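Print this page | E-mail this thread

Video & Performance board > Exhibitions > The Nirnel group show in Jorkville: worth the drive?

Posted 2025-09-15 by slowpan

Went to the Nirnel over the weekend for the five-screen show and came home with a headache and a tote bag. The tote bag is good.

For those who missed the earlier thread: five artists, each filmed doing one thing until they can't. Someone holds a brick at arm's length. Someone hums. Someone walks backward up a parking ramp, which is the one everybody is posting about. The long piece, "Deák," runs 38 minutes and is a woman folding and unfolding the same road map. I stayed for all of it, partly out of respect and partly because the bench was in front of the only heater.

My question for the board is whether this kind of thing still works when all five are in one room with the sound up. I could hear the humming under everything. By the end I thought the map was humming.

RE: worth the drive?
gaffer_tape_8

The sound bleed is on purpose. It's in the wall text.

RE: worth the drive?
slowpan

The wall text was behind a fire extinguisher.

RE: worth the drive?
mothlight

I liked it a lot more than you did, and I went in August when the air conditioning was broken, so I feel I've earned my opinion. The humming gives the brick piece a clock. Without it you're looking at an arm. With it you start holding your own breath, and by the time she drops the thing you're annoyed at her for giving up and annoyed at yourself for being the kind of person who minds.

The map one I can take or leave. It's 37 minutes of a good idea that was finished in eight.

RE: worth the drive?
gaffer_tape_8

It's 38.

RE: worth the drive?
mothlight

There's a minute of black at the end. I'm not giving her the black.

RE: worth the drive?
plinth_regret

Can I be the grump? Endurance video was made for rooms where you could walk out and feel bad about it. At the Nirnel you walk out and you're in the gift shop, and you don't feel bad at all, you feel like a scarf. I've seen the brick piece on a single monitor in a stairwell, years back, and it flattened me. On a wall the size of a garage door it's an ad for bricks.

Also the catalog is too heavy. 379 pages for five artists who between them do five things.

RE: worth the drive?
ramp_walker

Hard disagree on scale. The parking ramp piece needs the big wall. You only notice her shoes are untied when her feet are as tall as you are, and then that's all you can think about – every step is a small horror film. On a monitor she's a person on a ramp.

I'll give you the catalog. I've been using mine to keep the bathroom door open.

RE: worth the drive?
slowpan

All right, the shoes. I completely missed the shoes. I may have to go back, and I blame you personally.

RE: worth the drive?
mothlight

If you go back, go early. There's a school group at some point after lunch and they laugh at the brick, and then you laugh at the brick, and it's over for you.

RE: worth the drive?
plinth_regret

Best review of the show so far.

RE: worth the drive?
second_monitor

Coming in from the other side of town: has anyone been to Villov? Smaller space, one artist at a time, chairs with backs. They had a single-channel piece last winter of a man trying to whistle with a mouthful of crackers and I still think about it at red lights. If the complaint is five things shouting in one room, Villov is the cure. Parking is terrible, though, and the door sticks, so half the audience thinks it's closed.

RE: worth the drive?
gaffer_tape_8

Villov is fine if you like being the only person in the room with the artist sitting right behind you. I made it through the crackers by nodding.

Couple of renders, the block first and then the table with the white box:
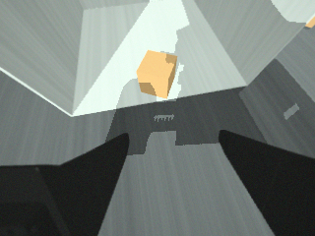
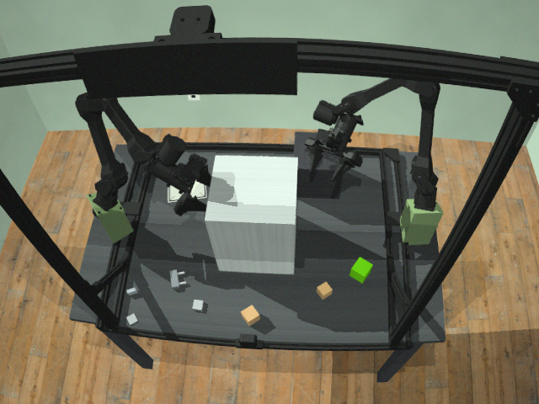 RE: worth the drive?
ramp_walker

Nodding is correct. I once said "strong" at Villov and ended up on the mailing list.

Is the Nirnel doing late hours again? I'd go for the ramp alone, and I can wear earplugs for the rest.

RE: worth the drive?
slowpan

Late hours are up on their door, no idea until when. Bring a cushion. The heater bench is mine.

Print this page | E-mail this thread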